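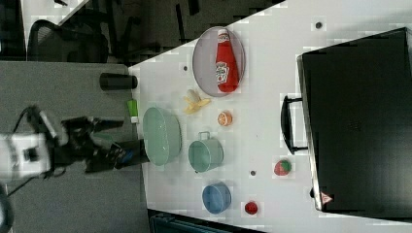

**Session 5: Sorting a mixed table**

Household Organization, Trikomside evening course
Notes by Dzintra Stankevičius

Last week we spoke about drawers. In this session we work on a flat surface, which is harder, as a table has no walls and things travel on it. Please read these notes before Saturday and bring a pencil.

**1. Look before you touch**

Most people take the nearest thing and start to look for a place for it. I ask you to wait 2 minutes with your hands down. During this time, say silently what kinds of things you have: food, drinking vessels, bottles, containers. A container is also a thing on the table, but we treat it separately. It gives us space -- the other items only take it.

**2. Groups by use**

A toy banana, an orange slice and a strawberry make an easy group. A ketchup bottle is more difficult. Some students put it with the food, others with the bottles. Both answers are accepted, if you keep the same rule until the end. In the last course Kristine Agbayani changed her rule three times in one exercise and had to begin again, and she gave me permission to write it.

Mugs and cups go together, whatever their color. First stand them up. A mug on its side needs more room and can roll.

**3. Which container?**

- A deep basket: light items of different shapes, for example the play food.
- A flat plate: only what you will need in the next hour.
- A hard case with a lid: things that leave the house. Do not use it for "later".

Small round items go into the basket first, otherwise they end on the floor.

**4. The edge rule**

Keep one hand's width free along every edge. Start with anything that already lies there, and after this work toward the middle.

**Homework**

Choose one table at home. Sort it with the four steps and write down your groups, also the items which did not fit in any group. Half a page is enough. We compare at the beginning of Session 6.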